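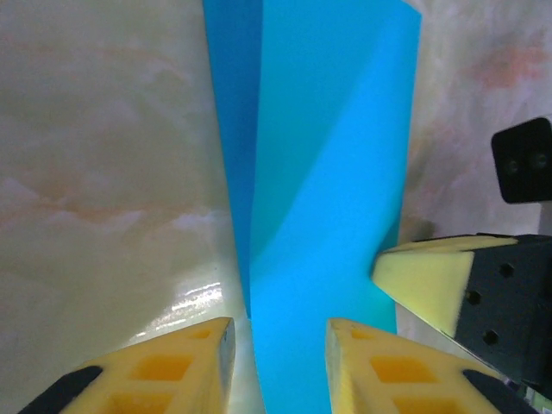 Paper and folder sort-out at Mogensen Hall

The stationery cupboard at Mogensen Hall will be cleared and restocked over the next 2 weeks, and members are asked to go through their own papers at the same time. The last full sort was in August, and the shelves have filled up again.

Folders and loose card in usable shape will be kept and grouped by colour. Blue is for the Wonetti walking group, green for the garden plots and red for hall bookings. Anything bent can go under the heavy atlas on the bottom shelf for a few days. Most card comes back flat enough to use. Pieces with a hard crease go in the craft tub, where the Andia Street playgroup can cut them up.

We have 80 new folders on order from Flindier, in the same three colours. They cost 20 cents more each than last time, so please reuse an old one if the spine is sound. Peel off the old label first and write the new one in pencil.

Old newsletters are the biggest job. There are nearly 3000 sheets in the boxes by the back door. One copy of each issue will be filed and the rest will go in the yellow-lid bin. Staples can stay in, but plastic sleeves have to come off.

If you have left anything in the cupboard that you want back, put your name on it or take it home before the shelves are wiped down. The key is on the usual hook in the kitchen.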